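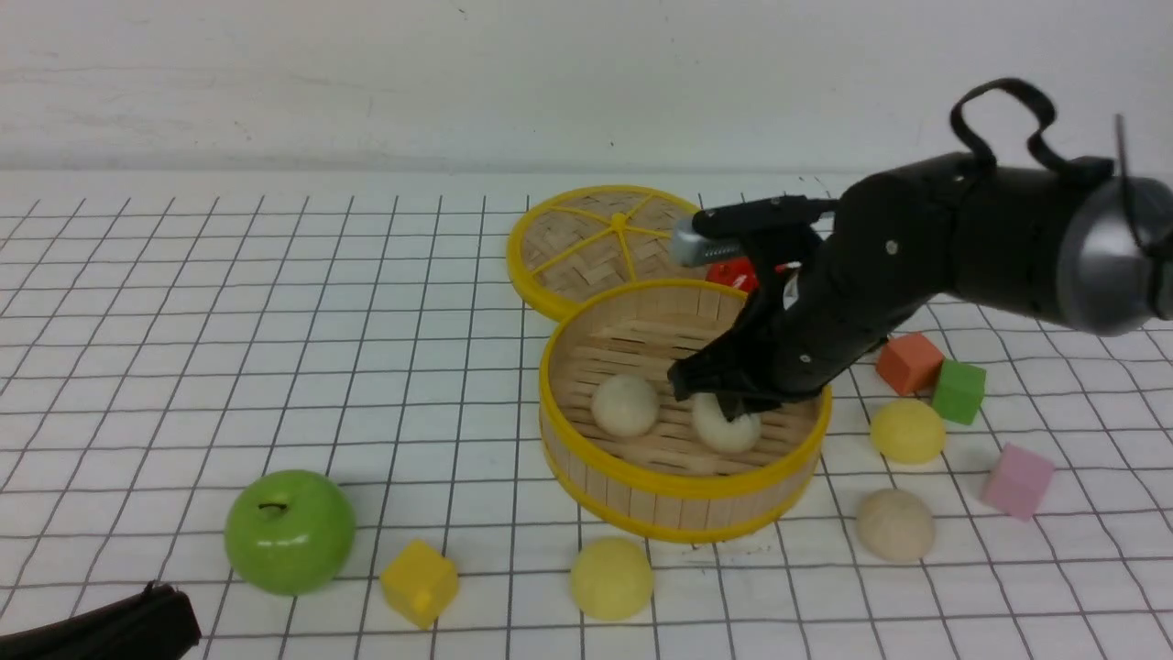
Rurkley forum > Manipulation > Methods and results

Bun task: success went up after we dropped the wrist view

tablegrid
Posting our August numbers in case they help someone. The task is putting buns in the bamboo steamer with the apple and the foam cubes left out on the table as distractors. We trained on 121 teleoperated demos and ran 60 trials per policy. Same arm, same gripper, same table.

Head camera plus wrist camera: 41 of 60
Head camera only: 49 of 60

A trial counts if every bun on the table ends up in the steamer and no cube or apple does. Item positions were shuffled between trials, using the grid lines on the tabletop to place things. We expected the wrist view to help with the grasp and it did the opposite.

ninh_fork
How many training seeds? 60 trials on one seed each doesn't tell you much with a gap of 8.

tablegrid
3 seeds per policy, 20 trials each. The worst head-only seed tied the best two-camera seed.

ninh_fork
OK, better than I assumed. I still wouldn't put "dropped the wrist view" in the title as if it were the cause. With 121 demos you may just not have enough data for the second encoder. Run it again with twice the demos and I think the gap closes.

Wadlow_bench
We saw the same thing on Trosevlow with cups. In our case the wrist camera spent most of the approach looking at blank table, and the policy learned to wait for something to show up in it. Check whether your failures are stalls or bad grasps.

tablegrid
Went back through the logs. Of the 19 two-camera failures, 11 were stalls above the steamer, 5 were dropped buns and 3 were a cube picked up in place of a bun. Head-only had 11 failures, mostly drops.

softgrip
The yellow cube would be my guess for the wrong picks. It's close in color to some of your buns.

tablegrid
2 of the 3 were yellow, the other was orange.

softgrip
I'd swap the yellow one for blue and rerun.

Wadlow_bench
I wouldn't. Similar color is the point of a distractor. If you take out the hard ones the number goes up and means less.

softgrip
Depends what you're measuring. If the question is which camera setup is better, color confusion is noise on top of it. Run both sets and report both.

ninh_fork
Agree with Wadlow on this one. Keep the cubes as they are. The stalls are the real result – that is over half of the failures and it has nothing to do with color. Did you try dropping out the wrist image at random during training?

tablegrid
Not yet. That's next, along with more demos. I'll change the title if the gap goes away.

ninh_fork
Fair enough. Please post the per-seed numbers too.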